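July 10, 2025

Hot take from the back bench at Driketcombe: stop buying bigger arms. Spend it on hands.

We've had the Zidar build going since April. Three motors swapped, 142 bucks on a gearbox, and it still can't hold a stem without crushing it. Everybody wants to talk reach and payload. Reach is easy! A flower is hard. It bends, it slides, it has leaves in the way, and your fingers sort that out before you've even thought about it.

So I've come around to the glove people. Record a person doing the job, with both hands, and work backward from there. Slow, boring, lots of cables. I used to think it was cheating - now I think writing grip code from a chair is the cheat.
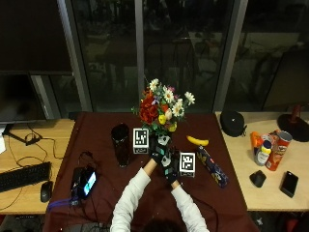 *Marker gloves on, both hands at the bouquet. Cubes either side of it.*

Two hands, notice. Most home builds have one, ours included, and then we act suprised when it can't do what a kid does at a kitchen table. One holds, the other fusses. A second cheap arm beats one fancy arm, I'd bet the Ikley fund on that.

Yes, it takes a lot of takes. We're at 546 on the Montecinos list and I'd throw out around half. Fine. Bad takes teach you where your setup is sloppy, and ours is sloppy in teh wrist, mostly.

Anyway. Sell the long arm. Build 2 short ones. Gearbox is going back on the shelf til somebody needs it.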